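Are Machines Ready for the Household Chores?

15 May 2024

Machines have washed clothes and dishes for decades, but the smaller jobs of the home and the shop counter still fall to people. Putting away groceries, folding a shirt and clearing a desk all call for judgment that automated equipment has been slow to acquire.

The Rodcombe Institute has spent the past 2 years examining that gap. Its program, known as Helmy, studies ordinary tasks in homes and small retail workshops, including a picture framing business in Moltlow. The institute selects work that most adults would consider simple and asks how much of it a machine could be trusted to do without help.

Early findings suggest that progress is uneven. According to the institute, machines perform well when an object is rigid, plain in color and always found in the same position. Results decline when objects are soft, stacked or shiny. Of the four groups of chores in the current study, only sorting and simple carrying are considered close to everyday use. Folding and the handling of fragile goods remain well behind.

Clear materials are a particular concern. Glass and acrylic bend light and carry reflections, and a camera may have trouble judging where an edge begins. A framing shop handles such materials throughout the day, and a scratch or a chipped corner can mean that a piece must be made again.

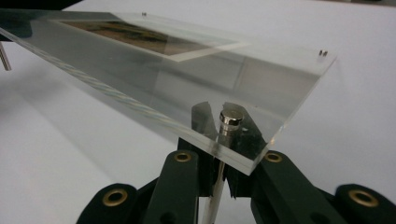
A print with a white border, seen through a thick, clear acrylic plate, with the jaws of a hand-held gripper near the plate's corner.

The institute's partner, Amier, supplies equipment for the program and reviews the results with shop owners. Both organizations have advised against setting a date for general household use. In their view, machines are likely to enter small shops first, where the range of tasks is narrower and staff are present to correct mistakes.

The next stage of Helmy will begin in June and will add three tasks, among them wrapping framed work for delivery.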